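Tidying up is the hard part

My brother-in-law Koen Meijer is convinced that by April he'll be able to stop picking things up off his own floor. He sent me a brochure for something called the Flukden and asked what I thought. I think he should keep his knees in good order.

I have heard this promise before. The Siriwan was going to fold my shirts. It folded tea towels, if you laid them flat for it first, and by then you might as well fold them yourself. 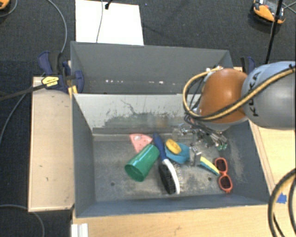 Last changed: January 3, 2026

A cup on its side, a brush, a pair of sunglasses, a few odds and ends in a grey bin. My niece could sort that lot in 10 seconds and complain all the while. For a machine, each one is a separate headache. Sunglasses are all thin bits and gaps. A cup can roll. A brush has a handle at one end and bristles at the other, and you'd want it to know which to hold.

And that's a bin, with walls. Koen's hallway has no walls to stop a sock going under the radiator.

I'm told the warehouse people at Jeltport are further along, and I believe it, up to a point. They get to choose the bin. At home you get whatever the kids dropped.

The Flukden costs 1720, before delivery. Koen says it will pay for itself. I've asked him to ring me when it has found the other slipper.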